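双联杯架与桌面使用常见问题

Namero 共享工作室 / 使用支持 / 桌面用品
更新日期：2025年4月26日
整理：Chathurika Saha

本页适用于 Arnorley 楼内各工作间配发的双联杯架、直筒杯、木纹面工作桌及折叠椅。咖啡机、净水机和公共冰箱的问题见茶水间页面。各条按使用顺序排列，编号沿用内部手册，删去的条目不补号，因此页面上不再显示编号。

一、杯架的基本使用

双联杯架由哪些部分组成？

下方是并排相连的两个圆形底座，形状接近浅碟，上方是围住杯身的黑色细金属丝圈。底座承重，丝圈限位。丝圈不承担杯子的重量，也不能当提手用。移动整件杯架时请托住底座。

丝圈有什么作用？

限制杯子横向移动。桌面受到碰撞或杯架被推动时，杯子会先靠在丝圈上。丝圈较细，限位能力有限，装满液体的高杯仍然可能越过丝圈倾倒。请把它看作辅助措施，桌上有纸质文件或电子设备时照常留出距离。

什么样的杯子适合放进去？

直筒、平底、无把手的杯子最合适。判断方法如下：杯底能完整落在底座内，杯身与丝圈之间留有少量间隙，单手竖直提起时杯架不跟着离开桌面。三项都满足即可使用。杯底外扩或杯身中段鼓出的杯子通常卡在丝圈上，看上去放稳了，实际杯底悬空。

带把手的杯子能用吗？

取决于把手的起始高度。把手下端高于丝圈顶部时可以使用，把手朝外。把手下端低于丝圈的，杯子落不到底，不要使用。有人会把丝圈掰开一点让出把手的位置，这样做会使丝圈失去原来的圆度，另一侧也会随之收紧。

两个杯位必须同时使用吗？

不必。空杯位不影响另一侧。只放一只装满的杯子时，重心偏向一侧，请确认整个底座都落在桌面上，尤其是有杯子的那一侧不能探出桌沿。

两只杯子高度不一样，会不会有影响？

高度略有差别不影响使用。差别较大时，取矮杯的手容易碰到高杯，建议把高杯放在离惯用手较远的一侧。左右两位的结构相同，没有主次。

可以在杯架里倒水吗？

可以，前提是杯子已经落底。倒水时壶嘴不要压在杯沿上。壶嘴压住杯沿会使杯子以丝圈为支点倾斜，杯底另一侧抬起。水位建议停在杯沿以下一指宽处，取出时有余量。

热饮和冷饮能并排放吗？

可以。两个底座之间有连接，但杯子互不接触。冷饮杯外壁结露后，水会积在碟形底座里，隔一段时间倒掉即可。热饮请使用有隔热层或杯套的杯子，加了杯套以后按前面的方法重新检查间隙。

二、取放操作

怎样取杯比较稳妥？

手握杯身上部，竖直向上提，等杯底高过丝圈后再横向移动。常见的错误是还没提出来就往自己这边带，杯身因此斜靠在丝圈上，杯架被拖着走。出现这种情况时先停住，把杯子扶直，落回底座，再重新提起。

只捏杯沿可以吗？

空杯可以，装有液体时不建议。捏住一侧杯沿提起，杯子会向另一侧偏转，杯内液面随之靠近低的一边。杯沿也是饮用时接触嘴唇的部位，公共杯请尽量握杯身。
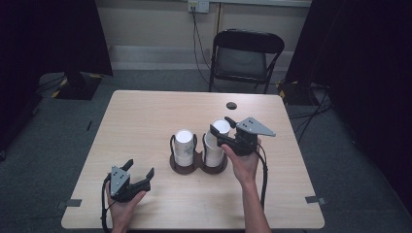

双联杯架与两只白色直筒杯，桌面为浅色木纹。左侧杯身有浅灰色图案。

杯子歪在丝圈里应该怎么处理？

先扶住杯架底座，再扶杯子。一手按底座，一手把杯身转到竖直，轻轻放下。如果放手后仍然歪斜，依次检查：底座里有没有搅拌棒、糖包或茶包绳；杯底有没有粘住杯垫；丝圈是否向内变形。前两项自行清理，第三项停止使用并报修。

需要一只手按住杯架吗？

配发的杯子与杯架间隙正常时不需要。自带杯子与丝圈贴得较紧时需要。如果每次都要按住才能取出，说明这只杯子不适合，请改用杯垫。

可以端着整个杯架走路吗？

空杯架可以。放有空杯时可以短距离移动，双手托底座。杯中有液体时不要端着杯架走动，请分别取出杯子，先移杯架，再放回杯子。杯架没有托盘的边沿，设计上只考虑放在平面上使用。

左右两个人共用一个杯架怎么摆？

杯架长边与两人的连线平行，各用靠近自己的一侧。对坐时改为横放在两人中间，并口头确认各自的杯位。白色直筒杯外观接近，建议一只选有图案的，一只选无图案的，或者使用茶水间提供的可擦写杯签。

三、摆放位置

杯架离桌沿多远合适？

以前臂自然放在桌上时不会扫到为准。具体做法：坐正，双手放在工作位置，杯架放在手腕活动范围以外、伸手可及的地方。不要让任何一个底座跨在桌沿上。

桌面上的圆孔能不能被杯架盖住？

不能。带孔的桌子，孔位请保持敞开。底座盖在孔上会出现局部悬空，孔边有盖圈的还会高出桌面一点，造成杯架晃动。洒出的液体也会从孔口流到桌下，那里可能有插线板。杯架与孔之间至少隔开一个底座的宽度。

桌上有线缆时怎么安排？

线缆先定位，杯架后放。线不要从底座下面穿过，也不要从两个底座之间的连接处绕行。从桌前沿垂下的线，走线位置和杯架分在两侧比较好处理：拉动线缆时不会带到杯子。临时接线请在收工时取走，不要长期压在桌面用品下面。

桌角贴的胶带可以撕掉吗？

请先问当日值班人员。工作间会用胶带标出桌子的使用范围或对齐位置，跨过桌沿贴的胶带一般与定位有关。确认可以去除后，沿桌面方向缓慢揭起，遇到阻力换另一端。不要竖直向上猛拉，木纹面层的边缘可能被带起。

胶带留下的残胶用什么擦？

先用温水浸湿的软布敷一会儿，再沿木纹方向擦。仍有残留时，到物料台领取 Minent 中性清洁剂，喷在布上，不要直接喷在桌面。禁止使用刀片、钢丝球和来源不明的除胶剂。桌沿接缝处不能浸泡。

杯架能放在折叠椅上吗？

不能。折叠椅的座面有弧度，起身或挪动时会晃。椅子也会被其他人随手收起。桌面空间不够时请使用边柜。

折叠椅应该放在什么位置？

使用时正对桌子，椅背与桌沿之间留出入座的空间。暂时离开时往外推一点即可，不必折叠。收工时折好靠墙。椅脚放在地毯上时请抬起移动，拖动会拉起地毯纤维，也会让桌子受到碰撞，杯中有水时容易洒出。

桌面倾斜或晃动怎么办？

先把杯子全部取走，再查桌脚。桌脚下有地毯接缝、线缆或异物时移开桌子重新放平。调平脚由维护人员调整，使用者请不要自行旋动。不要用纸片垫杯架来补偿桌面的倾斜，纸片吸水后厚度会变化。

四、清洁

杯架多久清洁一次？

公共杯架每日收工时擦拭。工作间内由固定人员使用的杯架由使用者安排，每周至少一次。放过含糖或含奶饮料以后当天清洁，残液干后会黏住杯底，下次取杯时杯架会被一起带起来。

具体怎样清洁？

取出杯子，倒掉底座里的积液。用拧干的湿布擦底座内侧，再擦外侧，最后擦丝圈。丝圈与底座相接的位置容易积茶渍，用软毛刷蘸少量中性清洁剂刷洗，然后用清水湿布擦净。倒置在吸水布上晾干，不要让丝圈承受重压。

可以用洗碗机洗吗？

不可以。茶水间的洗碗机只用于杯、盘和餐具。配发的杯架有不同批次，表面处理不完全一致，统一按手工擦拭处理。误放进洗碗机的杯架请取出擦干，检查丝圈和底座表面，有起泡或脱落的送到物料台。

能不能泡在水里？

不建议。需要软化污渍时，用湿布覆盖即可。丝圈根部长时间接触水后不容易完全干透，外观完好也可能从里面开始生锈。

丝圈出现锈点还能用吗？

停止使用。锈点会在杯身上留下擦不掉的痕迹，在白色杯子上尤其明显。不要自行打磨或补漆，补漆部位与杯子反复摩擦后会脱落。把杯架放进物料台的待检箱，另领一件。

白色杯子内壁的茶渍怎么去除？

小苏打加少量水调成糊，用软海绵擦，冲净。带图案的杯子，外壁图案处只用清水和软布。颜色较浅的印刷图案磨损后看上去像没洗干净，清洁时请先确认那是图案还是污渍，不要反复擦。

杯底把底座内侧磨花了，需要更换吗？

只影响外观的细划痕不更换。用手指沿底座内侧摸一圈，没有毛刺、裂纹和松动就可以继续使用。杯底未上釉或带有粗糙圈足的自带杯容易造成划痕，请换用配发的杯子，或者改用杯垫。

饮料洒在木纹桌面上怎么处理？

先移开电子设备和线缆，再用吸水布从外围向中间吸。不要来回抹，液体会被推进接缝或线孔。吸干后用湿布擦一遍，再用干布擦一遍。液体已经流进线孔的，立即停止使用这张桌子下方的电源，联系值班人员，不要伸手去摸桌下的插座。

五、检查、报修与更换

哪些情况必须停止使用？

底座有裂纹；两个底座的连接处松动；丝圈脱开、断裂或露出尖端；空杯架放在平桌面上会翘动。出现其中任何一种都要停用。不要用胶带缠绕后继续使用，胶带会增加厚度，改变间隙，也不便清洁。

丝圈有点歪，能自己掰回来吗？

变形轻微、杯子仍能顺畅取放的，不用处理。需要用力才能校正的，交给维护人员。徒手校正常见的后果是弯点转移到根部，外观变正了，根部的固定却松了。

怎样判断连接处是否松动？

空杯架放在平桌面上，按住左侧底座，轻抬右侧。整件应同时动作，中间没有先后差，也没有响声。换边再做一次。检查时不要放杯子。

配发前做过什么测试？

三月份，物料台对本批杯架抽取一件做了反复取放：两侧各放一只装水的配发杯，竖直提起再放下，累计1,234次。结束时连接处没有松动，丝圈根部有可见磨痕，间隙仍在允许范围内。测试只覆盖竖直取放，没有测试斜向拉拽和跌落，结果不能用来推断杯架可以承受这些情况。

使用寿命是多久？

没有固定年限，以检查结果为准。固定工位的杯架损耗较小，公共区的杯架取放频繁，丝圈先出现问题。物料台目前登记在用的双联杯架为214件，每季度检查一遍，检查当天可能会临时收走，当天归还。

摔过一次，看不出损坏，还能用吗？

先按上面的方法检查连接处，再放在平桌面上看四周是否贴合，最后放空杯检查取放。三项正常可以继续用，请在登记表备注栏写明跌落。底座着地和丝圈着地的影响不同，能记得的话一并写上。

怎么报修？

填写物料台的报修单，写明房间、桌号、问题部位。“左侧”“右侧”以人坐在桌前时的方向为准，这一点常被写反。单个杯架问题不用附照片。桌面、线孔和电源的问题请拨打门厅告示牌上的值班电话，不走报修单。

更换要等多久？

有库存时当场更换。没有库存时先发杯垫，到货后通知。杯架由 Sugden 供货，每次到货数量不固定，登记顺序就是领取顺序。工作间整体搬迁的需求另行处理。

可以指定颜色吗？

目前不能。现有库存以深棕色为主，不同批次的色差不作为更换理由。需要与接待区家具配套的，请向空间管理提出，物料台不受理单独订色。

丝圈坏了，能只换丝圈吗？

不能，丝圈和底座按整件管理。拆开的零件不再回到公共库存。有房间把旧丝圈装到另一件底座上，根部无法固定，后来整件报废。

六、其他

双联杯架能放杯子以外的东西吗？

可以放干燥、较轻、底部平整的物品，例如空笔筒。不要放湿海绵、带刃的工具或玻璃瓶。瓶身较高，重心高过丝圈很多，碰到后丝圈挡不住。放过工具或胶水的杯架不再用于饮水杯，请贴上标签区分。

可以用来放蜡烛或加热杯垫吗？

不可以。楼内禁止明火。加热杯垫放进底座后散热受阻，电源线又要从丝圈之间穿出，取杯时容易带倒。

儿童在场时有什么要求？

把杯架移到桌子中部，热饮离开杯架，另放在高处。细丝圈不适合儿童抓握。开放日期间公共桌只配单层杯垫，不配双联杯架。

访客使用后需要更换杯子吗？

需要。用过的杯子放到茶水间回收架，杯架留在原桌。接待人员在下一组访客到达前擦拭杯架并补上两只干净杯子，杯口朝上。杯口朝下放时杯沿会接触底座，不符合清洁要求。

会议较长时，杯子可以一直放着吗？

水可以。含奶饮料放置超过大约4小时的，请倒掉并换杯，不要续加。会议结束时由最后离开的人清空杯子，底座有积液的顺手倒掉。

自己买的双联杯架能带进来吗？

可以，在自己的固定工位使用。底面需要平整，不能在木纹桌面上留下印痕。吸盘式和夹桌沿式不允许使用，前者会拉起面层，后者会压坏封边，也会碰到桌沿上的定位胶带。自带杯架请在底面写上房间号，没有标记的按公共物品收回。

收工时桌面应该恢复成什么样？

杯子送回茶水间，杯架擦干后放在桌面后侧，避开线孔。临时线缆收起，胶带保持原样，折叠椅折好。个人物品带走。夜间清洁只擦空出来的桌面，不移动杯架以外的物品。

这份说明和门后的张贴版不一致，以哪个为准？

以本页为准。张贴版只保留取放、清洁和报修部分，更新会晚一些。发现张贴版有错误，请在报修单的“其他”栏填写房间号，由物料台更换。

相关页面
茶水间设备说明
木纹桌面与封边维护
线孔、走线与桌下电源
折叠椅领取与归还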